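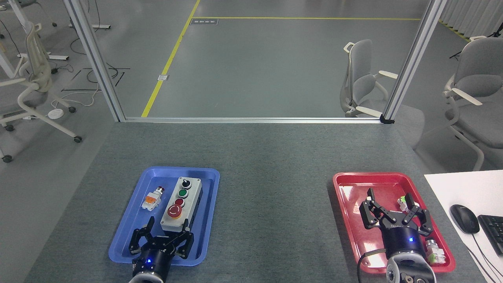

拉弗蒂·马尔凯蒂坚持认为，电梯的关门键是有用的，说它没用的人都是按得不够认真。他在给本刊的来信里写道，他在同一栋楼里上了很多年班，每天早上用拇指按，力道要匀，停顿要短，门便会在他数到三的时候合上。若是换了食指，就要数到五。他希望我们不要再刊登那种“自以为聪明的文章”，因为读过的同事如今站在电梯里，看他的眼神就像看一个对着泥菩萨许愿的人。

信写了满满两页，措辞客气，落款的笔画很重。我把它在抽屉里放了一阵子，然后又拿出来，因为那篇自以为聪明的文章是我写的。

文章登在一月号上，篇幅很短，夹在一则羽绒服广告和一篇谈冬季进补的专栏中间，大意是说，城里有相当一部分按钮，按与不按，结果相同。我当时的态度是轻快的，带着一点发现了秘密的得意。登出来以后收到的信，比我此前写过的所有文章加起来还多。读者不生我的气，至少大多数不生。他们只是想告诉我，他们家楼下那个按钮是例外。

所以我去了斯克尔卡奇。

斯克尔卡奇是一座多坡的城市，过马路要等很久，这两件事造就了当地人的性格。市中心的路口几乎都装着行人过街按钮，一只铁皮匣子绑在灯杆上，匣面正中一个圆钮，周围一圈被磨得露出了底色。本地人走到路口，手就伸过去了，眼睛并不看。有人用指节敲，有人用肘尖顶，遛狗的人用攥着绳子的那只手去蹭，推婴儿车的人会让孩子来按，孩子按得最多，一口气能按到绿灯亮为止，然后对自己的成绩非常满意。

这套系统是伊多夫公司多年前装的。伊多夫如今主要做停车收费，接待我的那位工程师不愿意具名，理由是他母亲就住在斯克尔卡奇，每天要过三个这样的路口。他在白板上给我画了一张图，说明白天的信号灯走固定周期，到了深夜车少的时候，按钮才接进来管事。也就是说，从早高峰到晚饭后，匣子里的那根线什么也不通知。我问他，那白天按了会怎样。他说，会亮一个小红灯，写着“请等待”。我说，不按的话呢？他想了想，说不按也是要等待的。

我请他估计一下，城里有多少人知道这件事。他说他们公司的人知道，市政的人应该知道，知道的人大部分照按不误。他自己也按。

“你站在那儿，手空着，”他说，“旁边有个按钮。”

我觉得这句话比他画的图清楚。

研究等待的人（这是一门正经学问，有刊物，有年会，茶歇的队也排得很长）有一种讲法：等待之所以难熬，跟时长的关系不如我们以为的那么大，要紧的是等的人觉不觉得事情已经开始了。餐馆先把菜单递到排队的人手里，就是这个道理。牙科诊所把你从外面的候诊室请到里面的候诊室，也是这个道理，只是里面那间没有杂志。按一下按钮，事情就算开始了。至于事情知不知道自己已经开始，暂且不去管它。

我本人对这套理论有切身的体会。我住的楼里，走廊灯是声控的，多年来邻居们靠跺脚和咳嗽来照明，晚归的人一路咳上去，像得了什么慢性病。后来物业换了感应灯，人走过去自然会亮，可是大家依旧跺脚。我也跺。有天夜里我忍住没跺，灯照样亮了，我站在灯下，觉得自己被照得有点突然。

从斯克尔卡奇坐火车往南，就到了布塔奇大厦所在的新区。大厦49层，玻璃的，远看像一只还没拆封的什么东西。我来这里是为了另一种按钮：空调温控器。

办公楼里的温控器是一段伤心的历史。在它的盛年，它装在墙上，白色，有一个旋钮或者两个箭头，谁都可以去碰，于是谁都去碰。怕冷的人上午十点拧上去，怕热的人十点一刻拧下来，中间还有一个人，温度无所谓，只是路过的时候喜欢拧一下。据布塔奇大厦的物业部门说，最初几年，他们每年夏天接到的投诉里，有一多半是嫌冷，剩下的嫌热，常常来自同一间办公室的两张桌子，有一回来自同一张桌子。

物业部门想过许多办法。先是在温控器外面罩一只透明盒子，上锁，钥匙交给各公司的行政。结果行政们纷纷生出了自己的体感，并且坚信那是客观的。然后是张贴告示，呼吁大家多穿一件或者少穿一件。告示贴出去的第二天，有人在“少穿一件”下面写了一行小字，内容不便转述。最后，大楼改由中央系统统一控温，墙上的温控器断了线，却没有拆。

没有拆的原因，物业经理说得很坦率：拆了墙上会有个洞，补洞要走另一个部门的预算。温控器于是留了下来，箭头能按，数字会跳，按上去跳上去，按下来跳下来，显示屏兢兢业业，像一个早已退居二线、仍旧天天来签到的老处长。

投诉少了。这是物业部门自己也没料到的。经理翻出当年的登记簿给我看，断线之前的那个夏天，投诉将近200起，断线之后的那个夏天，60起，而楼里的温度两年间差别很小。那60起当中还有一些是嫌会议室有鱼味的。登记簿的最后一页夹着一张巡检单，日期栏写着7/27/18，备注栏只有四个字：按键灵敏。

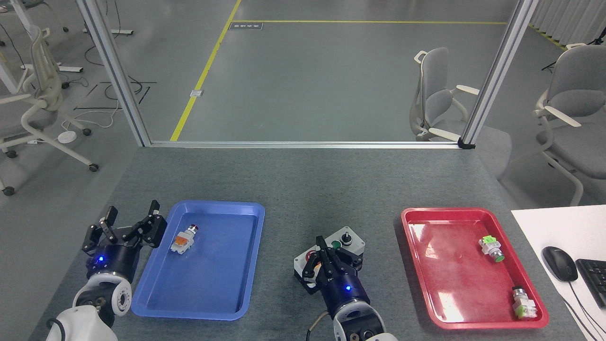

我问经理，楼里的人后来有没有发现。他说当然有。有一家做保险精算的公司，在十几层，员工们凭职业习惯起了疑心，拿自己带来的温度计放在桌上，记录了整整两周，画了曲线，用邮件发给物业，标题是《关于温控器与室温之间缺乏相关性的说明》。物业回信表示感谢，并派人上门，把他们的温控器换成了一个新的。

“新的接线了吗？”

“没有，”经理说，“但是屏幕大一些。”

精算公司没有再来信。经理倾向于把这理解为满意。我倾向于认为，他们是按着自己的行业习惯，把这件事归进了可以承受的损失。

说到这里应当替设计者讲几句公道话。世上并没有一个阴险的部门，专门生产哄人的按钮。我见到的每一个哑按钮，背后都有一段平淡的经过：从前有用，后来系统换了，线拔了，匣子还在；或者只在某种特定的情形下有用，比如深夜，比如消防员插了钥匙的时候；或者有用，只是慢，慢到按的人已经走开。德拉克鲁瓦电梯厂的老技师给我讲解关门键时，对“骗人”这个词非常不满。他说关门键是好端端的一个键，是业主自己要求把延时调长的，因为业主怕夹到人，怕夹到人以后要赔钱。门开着的那几秒钟是定死的，几秒之内你按什么都不理你，几秒之后它本来就要关。你若恰好在这时候按下去，门就关了，你就信了。

“那么力道呢？”我问，“拇指和食指有没有分别？”

他看了我很长时间。我只好说明，这是一位读者的问题。

“叫他别用钥匙戳就行，”他说，“面板很贵。”

德拉克鲁瓦厂有一间小小的陈列室，从不对外开放，主要原因是也没有外人提出过要看。墙上钉着历年生产的按钮面板，黄铜的，胶木的，后来是一片灰扑扑的塑料，再后来又变回了黄铜，不过是电镀的。老技师一块块地按给我听。他认为一个按钮的好坏全在声音，早年的按钮按下去有一声很实在的“嗒”，回弹时又有一声轻一点的，两声之间的间隔是花了工夫调的。触摸屏面板兴起以后，手指按在玻璃上，什么也没有，客户抱怨说不知道按到了没有，于是工程师在面板背后装了一只小喇叭，播放“嗒”的录音。录的就是墙上第三排左边那一块。

他说起这件事的时候神情复杂，好像听说自己年轻时的声音被拿去做了彩铃。

我在陈列室里待了一个下午，出来时手指有点酸。回程的火车上，隔壁座位的男人每隔一会儿就按一下扶手上的座椅调节钮，椅背纹丝不动。他按得很有耐心，按完了往后靠一靠，露出舒服一些的样子。我打量了一下，那颗钮是管脚踏板的。我什么也没说。写过那篇一月号的文章之后，我在这方面收敛了许多。

当然，有些按钮是绝对不容许含糊的。机器上的急停按钮就属于这一类：又大又红，头部做成蘑菇的形状，慌乱中一巴掌拍下去也能拍中。它和关门键正好处在两个极端。关门键天天被按，按了多半无事；急停键若是日子过得顺利，可以很久不挨一下。我认识的一位车间主任说，新人进厂，他会领到机器跟前让人拍一次急停，听机器停下来的动静，拧开复位，再拍一次。他说很多人第一次拍得极轻，像在敲领导的门，第二次就好多了。他还说，车间里的人下了班进电梯，从来不按关门键。我问为什么。他说，上了一天班了，门爱关不关。

我一度以为找到了一条规律：手里有真按钮的人，不在乎假按钮。为了验证，我给几位朋友打了电话。其中有一位在医院监护室工作，她手边的按钮个个要紧，按错了会招来一屋子人。她告诉我，她每天在医院的电梯里狂按关门键，从一楼按到六楼，谁也不许拦她。规律就此作废。

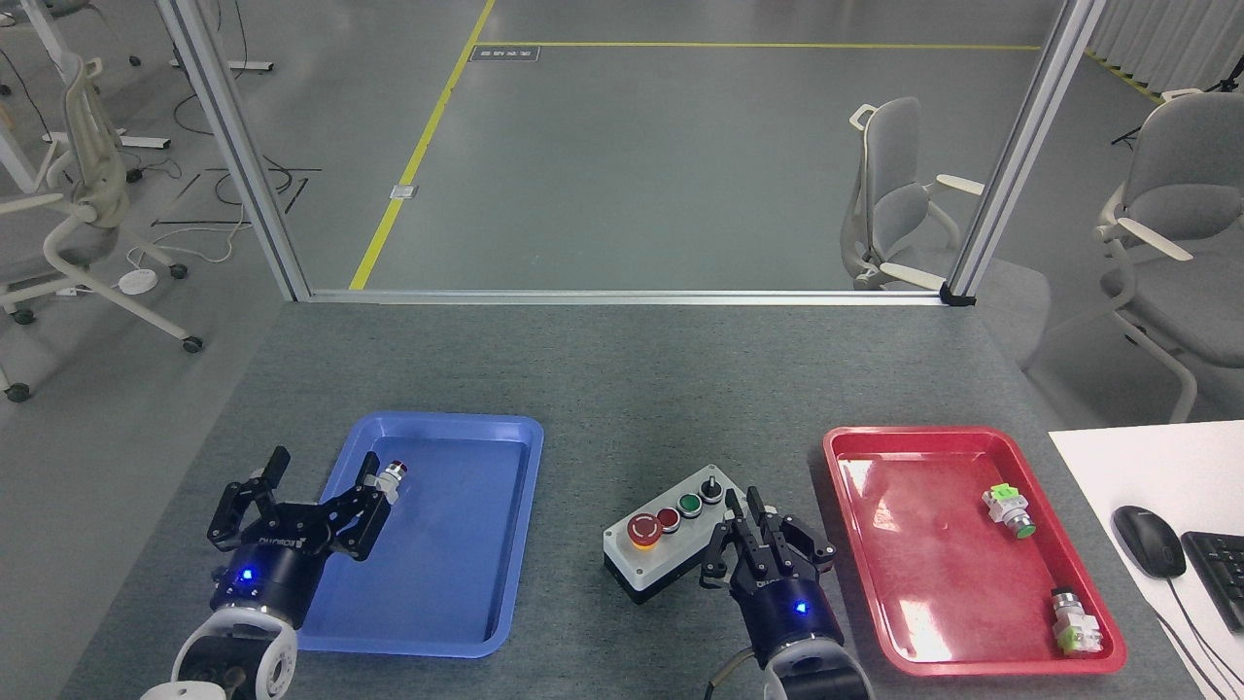
两只托盘之间的按钮控制盒，白面，深灰底座。

还有一类按钮是要你表态的，近年尤其多。机场洗手间门口有一排脸，从绿色的笑脸到红色的怒脸，请您评价本次如厕体验。银行柜台上有，税务大厅里有，我家附近一间面馆的收银台上也有，老板从他做软件的侄子那里得来的，摆了一年，插头始终没有插上。他说插座要留给冰柜。

我在面馆里坐了一中午，看人付账。吃完面的人十个里总有几个要伸手，多数按笑脸，按的时候并不看老板，按得飞快，有些不好意思。有位穿工装的客人犹豫了一下，按了中间那张不哭不笑的，按完抬起头来，对老板解释说，今天的面有点软。老板说知道了，明天早点捞。客人点点头走了。我认为这是我见过的反馈系统中运转得最为良好的一套，并且十分省电。

老板问我按不按。我按了笑脸。面确实有点软，可是我没有勇气按中间那张，那样就得留下来解释。

关于假按钮有没有害处，我请教过的人意见不一。伊多夫的工程师觉得无害，甚至有益，行人按过之后站得安稳一些，闯灯的少一些，虽然他拿不出数字，说是母亲告诉他的。监护室的朋友觉得有害，她说病房里每个床头都有呼叫铃，铃是真的，线是通的，可是有些老人住进来头几天不肯按，问起来，说反正按了也没人来。老人们在别的地方按过太多别的东西。她讲这段话的时候没有什么责怪的意思，讲完就问我这篇稿子有没有稿费，有的话该我请客。

我后来常常想到那些床头的铃。我那篇一月号的文章里用过一句俏皮话，大意是按钮是写给墙壁的信。当时编辑很喜欢，给它放大了字号，排在页边。现在看，墙壁那头有时候坐着人，写信的人却先灰了心，这笔账似乎不能全算在写信的人头上。

至于关门键，市面上流传着各种秘诀，读者们毫无保留地寄给了我。有人说要长按，有人说要连按两下，中间隔一口气。有一位退休的会计主张先按开门键，再按关门键，“让它明白你的意图”。有人附了示意图。有人说在她那栋楼，关门键要等电梯里只剩一个人时才灵，人多了它害羞。一位小学生用铅笔写道，他试过了，对着按钮说请，没有用，对着妈妈说请，妈妈会按。

这些信我都回了，回得比较含糊。给马尔凯蒂先生的那一封写得最久。我本来打算把德拉克鲁瓦厂老技师的解释原样抄给他，延时如何设定，几秒之内如何，几秒之后如何，抄到一半，想起他数到三和数到五的那一段，忽然觉得不太对劲。如果延时是定死的，他用食指时多出来的两拍，是从哪儿来的？

我打电话去厂里问。老技师在那头沉默了一会儿，说有几种可能，一是此人数得不匀，二是他用食指的时候站得离门近，挡了光幕，门要重新计时。他说后一种很常见，个子高的人身子一探就挡住了。然后他问我，这位先生上班的是哪栋楼。我说信封上写的是布塔奇大厦。

电话里传来翻本子的声音，翻了很久。

“那栋楼一共10部电梯，”他说，“我们给它装的时候，业主验收那天改过一次主意，有一部没调延时。就一部。关门键是直通的，按下去就关。”

“哪一部？”

“本子上没写。”

我在回信里把这句话告诉了马尔凯蒂先生，没有提光幕的事。他的第二封信来得很快，只有半页，说他早就知道，又说是靠左手最里面的那一部，请我不要登出来，早上人已经够多了。我征求了编辑的意见，编辑认为既然有10部，各人楼里的左手未必是同一个左手，登出来无妨。

上周我又去了一趟布塔奇大厦，找物业经理核对几处引文。进大堂时正是上班的钟点，我走到左手最里面，和一群人一起等。门开了，大家进去，站定，一只手从我肩膀后面伸过来，用拇指按住了关门键。我没有回头，心里开始数，数到二的时候有人在外面喊等一等，我旁边的女士按了开门。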